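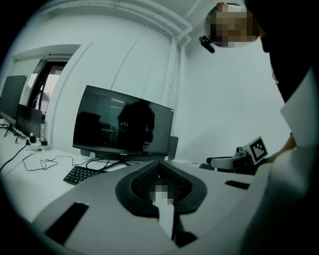

I put off cleaning my screens for months at a time, and then one sunny morning in August the light comes in sideways and I can see every fingerprint I've ever made. A monitor is worst when it's switched off, with all that glossy black and nowhere for the dust to hide. White desks are nearly as bad, I'm afraid. I love mine but it shows up every tea ring and crumb.

Reading time: 3 minutes

So, my routine. Turn everything off at the wall and let the screen cool down. Go over it with a dry microfibre cloth first, top to bottom, hardly pressing at all. Most of the time you can stop there! If there are greasy marks, dampen one corner of the cloth with distilled water (I buy the big bottle meant for irons) and go over just those spots. Never spray the screen itself, it runs down into the bottom edge. And please keep kitchen roll away from it, I scratched a lovely old telly that way and I'm still cross.

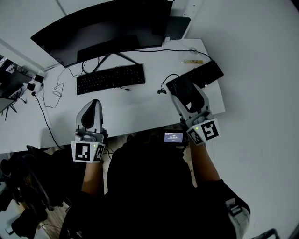 Black keyboard on a white desk: seen from above, with a monitor behind.

For keyboards I turn mine over above a tray and give it a good few taps, then run a soft 1 inch paintbrush between the rows. Gisela Eichhorn, who had the flat below mine in Levwood, swore by a make-up brush, and it does get into the corners better. A cotton bud with a drop of rubbing alcohol sorts out the sticky keys, but squeeze it well first.

The desk gets warm water and a tiny squirt of washing-up liquid. Old tea rings need bicarb mixed to a paste, left for a minute or two and wiped off gently. I mix 100 ml of water with a heaped spoonful of bicarb for the really big patches, and try it somewhere hidden first in case it dulls the finish.

Cables I just pull through a damp cloth, unplugged of course, and leave to dry while I have a cuppa.

Filed under: Cleaning, Home Office, Quick Jobs

Search this site Type and press enter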